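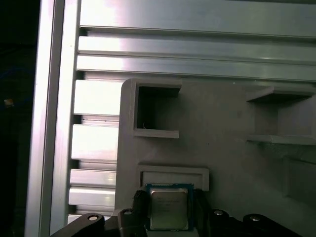

Processor held in front of a light gray panel

Ticket 305
Product: Ploline rear rack light, dynamo version
Opened by: Milagros Cáceres
Assigned to: Rainer Sauerland
Status: Closed

Problem as reported
Rear light cuts out while riding and comes back after a few seconds. Front light stays on. Bike is a steel commuter with a front hub dynamo, full fenders and a Dosum rear rack. Light is bolted to the rack plate. Fault began in August after the rack was moved back to clear a larger pair of bags. Worse on brick streets. Standlight works normally when stopped.

Rainer Sauerland, 9:40
Please confirm the following:
Wiring: single wire with frame ground, or two-wire?
Route of the rear cable from headlight to rack.
Whether the fault occurs with the bags off.

Milagros Cáceres, 12:15
Two-wire, twin cable zip-tied along the down tube and left chainstay, then up the rack leg. Rode the Plellcombe loop with no bags, no dropouts. Put the left bag back on and it failed twice before the bridge. Right bag alone is fine.

Rainer Sauerland, 13:05
Points to the cable on the left rack leg. The lower hook on the bag may be pressing on it. With the bike on a stand, spin the front wheel by hand and have someone move the bag forward and back on the rail. Watch the rear light. Also check both spade connectors at the light. They should take a firm pull to remove.

Milagros Cáceres, 18:30
Light flickers when the bag moves back. Connectors are tight. There is a flat spot in the cable where the hook sits, outer jacket split. Can I tape it?

Hanna Skoryk, 18:50
Covering for Rainer. Tape is OK to get home, but do not leave it that way. If the two conductors touch, the front light will go out as well. Replace the section from the chainstay up. Cable is sold by length, part listed under Ploline spares. You need 75 cm for that rack. Crimp and heat-shrink the joint, and keep it on the chainstay – a joint on the rack leg will fatigue.

New route: inside face of the rack leg, under the rack plate, then to the light. Ties every hand's width. Leave a small loop at the lower rack bolt. Set the lower hook 2 cm forward of the leg and tighten it before loading the bag.

Milagros Cáceres, 8:10
Cable replaced and rerouted as above. Heel clearance is a bit less with the hook forward, still usable. Three commutes with both bags loaded, no dropouts.

Rainer Sauerland, 8:45
Cause: cable crushed by lower bag hook. Not a light fault, no warranty return. Note on hook position passed to Illia Hutsuliak for the rack fitting sheet. Closing.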